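# Roster lock and a stand-in for the open bracket – are we going to get disqualified?

**Lejla Krasniqi**, March 28, 2019

I manage a team (a grand word for someone who makes the group chat and then begs people to read it) in the Bedport amateur league. Our main support has moved and the new apartment won't have internet until after the first playoff match. Rosters locked at 11 players across the organization, and we're at 11, two of whom I have never heard speak.

Can I bring in a stand-in who isn't on the list? The rulebook says "emergency substitutes may be approved" and then wanders off to talk about team logos. The guy I want played for Brustus in December and is rated 174 points above our average, in case that matters.

## Replies

**Ustetti**

It matters. Two things to check before you write to the admins:

- Whether he's still listed with Brustus. Plenty of players quit a team and never get taken off the page. If he's on theirs, he can't be on yours, even for one map.

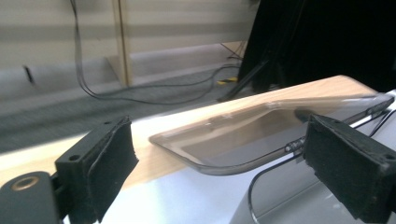 - The rating cap. Last season a stand-in couldn't be rated above the player he replaced. Your 174 is over the team average, so compare him with your support instead. If your support is terrible, this is the one time it hurts you on paper as well.

Send the request in writing, with both account names spelled right. We lost a sub over a missing underscore.

**offtank_dad**

just play the quiet ones lol

**Yordanov**

I handled these requests for two seasons, so blame me for the wording about logos. Approval was always per match. You name the absent player and the stand-in, and the other captain gets told.

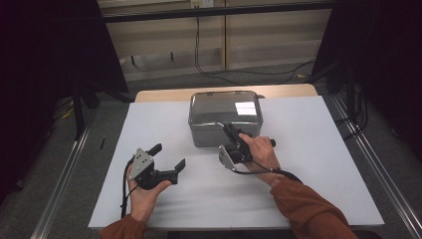

The other captain can object, and will, usually with a very long message about integrity. Objections only counted if they cited a rule. I read one of 1000 words that cited a movie.

If he's still on the Brustus page, have their manager remove him first and take a screenshot of it. Don't rely on the page updating by itself – I've seen it take 29 hours. And ask offtank_dad's question seriously: a listed player needs no approval at all.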